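MEDIA RELEASE
December

Dimaculangan to bring two-armed kitting cells to Warimari distribution centre

Staff help design the work, and no positions will be lost, company says

Dimaculangan today confirmed that it will introduce robotic kitting cells at its Warimari distribution centre, following a planning and simulation program carried out with its automation partner, Kondamura. The first two cells will be commissioned in the new year on the small-parts line, where employees currently sort components into trays by hand before they are sent to assembly customers.

Hand kitting has been the most physically repetitive work at Warimari for many years. At full volume the line fills 2750 trays per shift. Under the new arrangement, the cells will take on the routine picking of small, uniform items, while employees will be responsible for order verification, irregular items, replenishment and the supervision of the cells themselves.

"Our people know this line better than any supplier could," said Thierry Carré, Director of Operations at Dimaculangan. "They told us which tasks wear out a wrist or a shoulder by the end of a shift, and those are the tasks we have asked the cells to do first. Every employee now working in kitting will have a position in kitting when the cells are running."

The tasks have been modelled in simulation, using trays and simple stand-in parts, ahead of any equipment being installed on the floor.

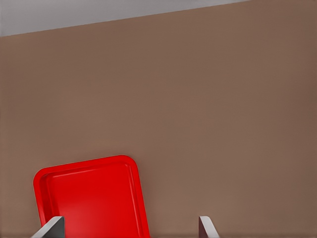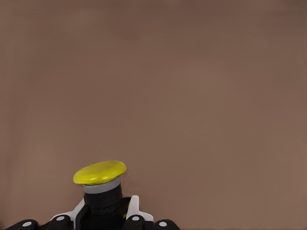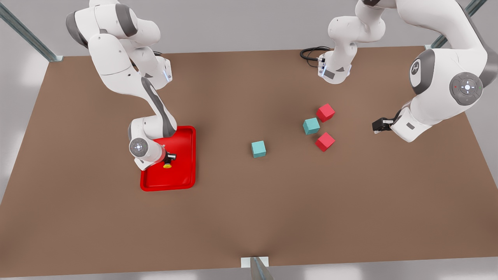

Simulated views from the Kondamura planning program. Renderings: Kondamura.

Changes to roles and training

Seven employees from the small-parts line have been appointed as cell operators and will complete a paid training program before commissioning. The program covers safe entry and lockout, recovery from a dropped or misplaced part, tray changeover and basic fault reporting. Cell operator is a new classification at Warimari and carries a higher hourly rate than the existing kitting classification.

Employees who do not wish to work with the cells may remain in manual kitting, which will continue for fragile goods and short-run orders. Job rotation will be extended to the whole line, so that no employee spends more than two consecutive hours at a single manual station.

Dimaculangan has also agreed to the following measures with the site's joint health and safety representatives:

Pick rates recorded by the cells will not be used to set targets for individual employees.

Any employee may stop a cell at any time, without prior authorization from a supervisor.

Strain and injury reports from the line will be reviewed monthly during the first year of operation and the results posted in the lunchroom.

Next steps

Floor marking and electrical work at Warimari will be completed before the cells are delivered. Manual kitting will continue at its present staffing level throughout installation. A decision on whether to extend the program to the company's Skorkley centre will be made after the first-year review.

About Dimaculangan

Dimaculangan provides warehousing, kitting and distribution services to manufacturers from its centres at Warimari and Skorkley.

Media inquiries may be directed to the Dimaculangan communications office.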